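I've been meaning to write a little thread on saving old dark clothes from going gray and sad, so put the kettle on, it's going to be a long one (you know me by now) 1/
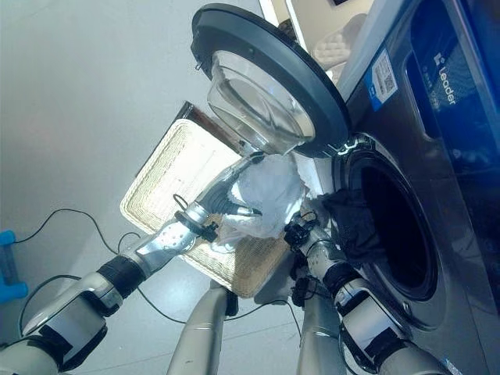
Ruxandra Cârstea

So this all started with a black cotton dress I bought in Cuevas years ago, the one I wore to every wedding, funeral and school concert in Hultley until my sister asked, very kindly, if it had always been that color. It had not! I'd been washing it hot with the towels, like my mother did with everything she owned 2/

First thing, and I know you've heard it before, but please do it: turn everything inside out. The rubbing is what wears the color off, drum against cloth, zipper against cloth, jeans against that poor dress. Do up your zippers while you're at it. I do mine standing in the hallway with the radio on and it's quite a nice part of Tuesday 3/

Second, cold water, short wash, and keep the spin down. I use 900 on ours and things come out a bit heavier, but they hang straighter and I iron less. My cold wash takes 32 minutes, exactly long enough to call my aunt and hear about her knees 4/ 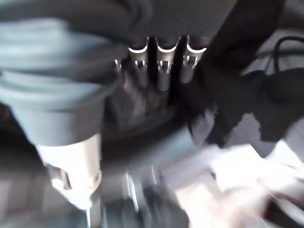
Third is the soap, and I was a terrible over-pourer, I admit it. I thought more meant cleaner, and all that time I was leaving a chalky film on everything and calling it fading. You'd never see it on a pale shirt, but on cloth as dark as the nearly black stuff up there, any bit of powder in the folds is going to show. I use half of what I used to, liquid only, and I dissolve it in a mug first if the water's very cold 5/

Fourth, dry them in the shade. Sun is lovely for sheets and awful for black. Gyu-bin Ham, my neighbor across the landing, hangs hers on the north side and she has a navy cardigan older than my marriage that still looks like it came out of the store bag 6/
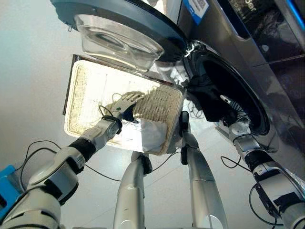 And if it's already gone gray, there's always dye. I paid $7 for a packet and did the dress in a big pot one wet September afternoon, stirring with a spoon I will never eat from again. Wear gloves! Mine had a hole and I had one blue-black thumb at the dentist 7/

It's a proper black again, apart from the stitching, which must be polyester and stayed the old color. I've decided I like it. Wool is a whole other story and I'm still working up the nerve, so if you've dyed a wool coat at home, please tell me how it went, pictures of disasters very welcome 8/8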